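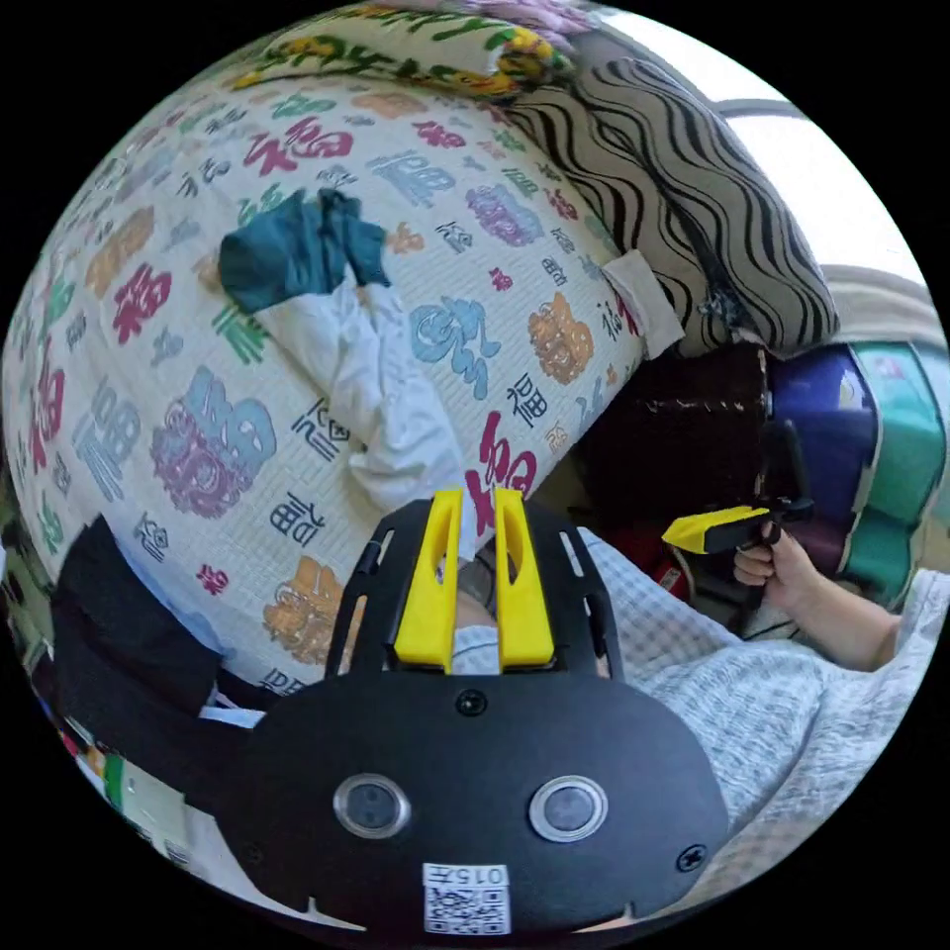 White cloth and dark teal against a quilted print.

Spend Less on Clothes and More on Getting Them to Fit

Men's style advice is mostly shopping advice. Open any article on how to dress better and you will find a list of things to buy: a navy blazer, white sneakers, a gray sweater, dark jeans. The list is usually fine. I have no quarrel with a navy blazer. My quarrel is with the idea that owning the right items is what makes a man look well dressed, when most of the men I see on a normal morning already own the right items and are wearing them a size too big.

I think the average man should take a third of what he spends on clothes and hand it to someone with a sewing machine. I have done this for a few years now and I would not go back.

I came to it through a jacket. It was a wool jacket from Karnico, bought for a cousin's wedding, and it cost more than anything else I owned at the time. I wore it twice. Both times I felt like I had borrowed it. The sleeves came down over the base of my thumbs and the back had a fold under the collar that I could feel but couldn't see. I assumed I had picked the wrong brand, or that I just wasn't a jacket person, and I put it at the back of the closet.

Neema Mutiso, who I worked with then, used to sew costumes for a theater company. She saw me in the jacket at a work dinner and asked why I hadn't had the sleeves taken up. I told her the sleeves were the length they came in. She looked at me for a while and then wrote down the name of a shop called Bošković, between a dry cleaner and a place that sells aquarium supplies.

They pinned the sleeves, took in the sides and did something to the back of the collar that I still can't explain. I picked it up the following month, in August, when no sane person wants to try on wool. I tried it on anyway. It looked like a different jacket. I have since worn it to every event that called for one.

What strikes me now is how close I came to giving it away and buying another one. The next one would have had the same sleeves, because I have the same arms.

That is the flaw in shopping as a style plan. Clothes off the rack are cut for a body that averages out a great many customers, and brands disagree on what that body looks like. If your shoulders are wide for your waist, or your legs are short for your height, the next store is going to have the same problem in a different color. Changing brands helps a little. Kamran Mirani, an old roommate of mine, swears by Flolura shirts and tells everyone they fit perfectly. They do fit him perfectly. I bought two on his word and could have kept a cat in each of them.

I had those shirts taken in as well, and I wear them constantly.

People object to this on cost, so let me take cost seriously. A good tailor is not cheap and prices vary a lot by city. But look at what men already spend. I once added up a year of my own clothing receipts, back before the jacket, and the total was $1,189. I was surprised, because I didn't think of myself as someone who bought clothes. Very little of it was on anything big. It was a shirt here, a pair of pants there, a hoodie because the airport was cold. When I went through the closet with the receipts in hand, most of it was hanging there unworn, and nearly every time the reason was fit. The pants pooled at the ankle. The shirt ballooned when I tucked it in. I had thought of these as things I didn't like. I liked them fine on the hanger.

If I had bought half as much and spent $100 of the savings on hems alone, I'd have come out well ahead.

There is a separate crowd that agrees with me about fit and then goes straight to made-to-measure. I understand the appeal. A full suit from one of those companies can run $2,000, and the better ones earn it. But I don't think most men should start there. You need to know what you want before you can order it, and the cheapest way to find out is to alter things you already own. After my third or fourth visit I knew that I like a shorter jacket and a slightly wider leg than I had been buying. I could never have told that to a man with a tape measure on day one. I would have said "slim" because it was the only word I knew.

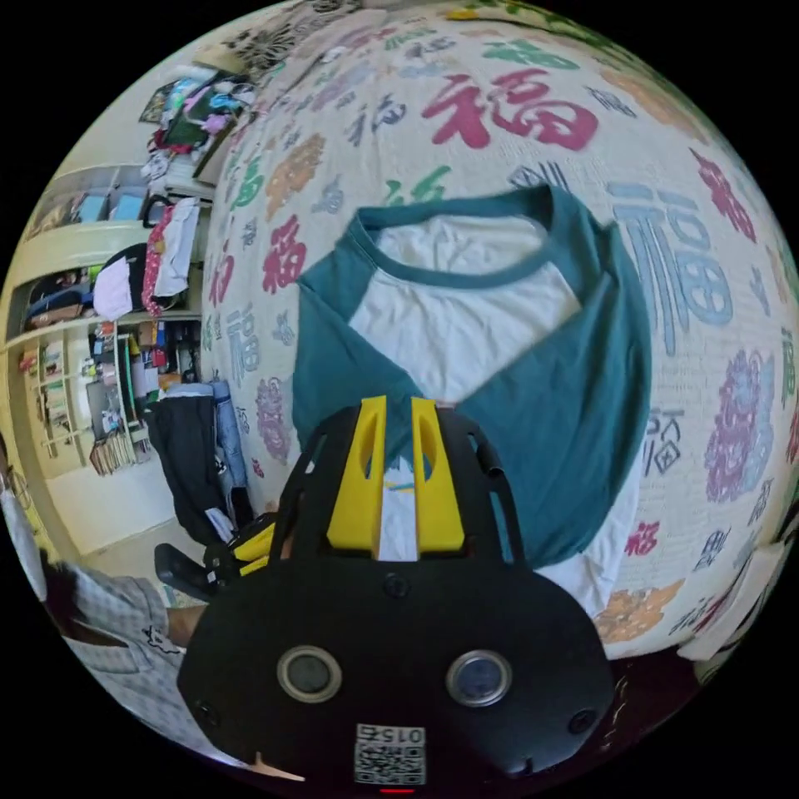 Raglan T-shirt with a dark teal crew neck and matching sleeves.

The other objection is that all this is for formal clothes. If you work from home, or on your feet, and you live in T-shirts and jeans, who cares? I'd say casual clothes need it more. A suit has padding and structure that hide a lot. A T-shirt has nothing. It hangs from your shoulders and whatever it does after that, everyone can see.

You don't have to pay a tailor to fix a T-shirt, though some will. Mostly you have to be strict when you buy it. The shoulder seam on a regular T-shirt should sit at the point of your shoulder. A raglan is more forgiving, as the sleeve runs up to the collar and there is no shoulder seam to land in the wrong place, and I often suggest that style to friends who have trouble with plain ones. The body should end near the middle of your fly. If you can grab a big handful of cloth at each side, go down a size. If it pulls across the stomach, go up, and forget what the label says. The number or letter inside a shirt is of interest only to the store.

Jeans are the easiest win of all. Get them hemmed. Any dry cleaner with a sign in the window can do it, and if you ask, many will keep the original edge so it doesn't look like a pair of school pants. I am 5 feet 6 and spent my whole adult life up to that point rolling cuffs and telling myself it was a look. It was a look. It was the look of a man in someone else's jeans.

I should say where I think tailoring doesn't help. Shoulders on a jacket are very hard to change, and when they can be changed it costs as much as the jacket. Anything too small is usually going to stay too small, because there is rarely enough spare cloth in the seams. Knitwear is a gamble. Rain shells and technical jackets should be left alone, since every new seam is a place for water to get in. I ruined a perfectly good Jaline rain jacket by having the sleeves shortened, against the advice of the woman at the counter, and I got what I deserved the first time it poured.

And a bad tailor is worse than none. Start with something you wouldn't cry over. Take in a pair of pants for a hem and see whether both legs come back the same length. Bring the shoes you plan to wear with them. Stand the way you normally stand, which is hard to do in front of a mirror with a stranger kneeling at your feet, and don't let anyone talk you into a tighter cut than you can sit down in. Sit down before you leave. Raise your arms. I have seen men nod politely at a pair of pants they plainly could not have driven home in.

What I would like to see is for style writers to give this the space they give to the list of ten essentials. I know why they don't. There is no link to click at the end of a paragraph about hemming. The shop next to the aquarium place does not pay a commission, and as far as I can tell it doesn't have a website either. So the advice stays the same from year to year with the colors moved around, and men keep buying a sixth pair of chinos in the hope that this pair will be the one.

Before you buy anything else, take everything out of the closet and try it on. Make a pile of what you never wear and be honest about why. Some of it will be ugly or worn out, and that can go. The rest is probably too long or too wide somewhere. Pick the best piece from that pile, the one you had hopes for in the store, and take it to somebody. It will cost less than replacing it, and you can stop by on the way to work. Bošković opens at 8.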